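The Thermostat Would Like a Word

Raluca Coman has been installing other people's smart homes for long enough to have stopped wanting one. Her own apartment has a single connected device, a Clutby thermostat, and she speaks of it the way some people speak of a brother-in-law.

"It's fine," she says. "It has opinions. In April it decided I was on vacation. I was on the couch."

Coman runs Tradmont, a two-person outfit that wires up houses and, more and more often, goes back to unwire them. The other person is Costel Bălan, who handles the software and most of the apologizing. We met on a Tuesday in their kitchen, which is also their office, and where the light came on by means of a switch.

The trade's great promise was that everything would talk to everything else. Bălan says everything does talk, mostly at night, and mostly about updates. One client's house logged 2243 notifications before she called. "She wanted to know which ones were important," he says. "There was one. The freezer was open." 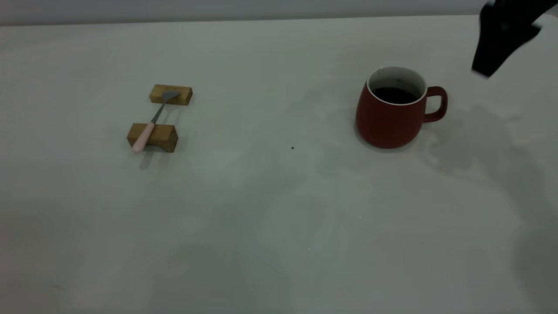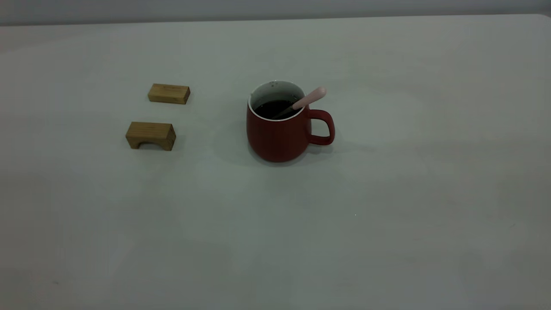

Wooden blocks on a pale tabletop, two views.

Issue 4 | Page 3

I asked what people should buy, and got a long silence from both ends of the kitchen.

"Buy the thing you'd still want if the company went under," Coman says finally. She has in mind Kisel, a door lock maker that shut down its servers and left 200 customers in her area with handsome doorknobs. The locks still took a key, for anybody who had kept the key. "You would be amazed where people keep the key. Inside, mainly."

Bălan is more forgiving. He likes the Iordache hub, a dull beige box that does its work without an account, a subscription or a voice. It has sold poorly. "It doesn't do anything at the store," he says. "You plug it in and it just sits there being correct. Try putting that in an ad."

Do they ever talk a customer out of the whole business? Coman says she tries every week. A man wanted his curtains to open at sunrise, and she pointed out that he worked nights. He bought the motors anyway, and then some blackout liners to go behind them.

"We installed those too," says Bălan. "He's very happy. He has the app open all day."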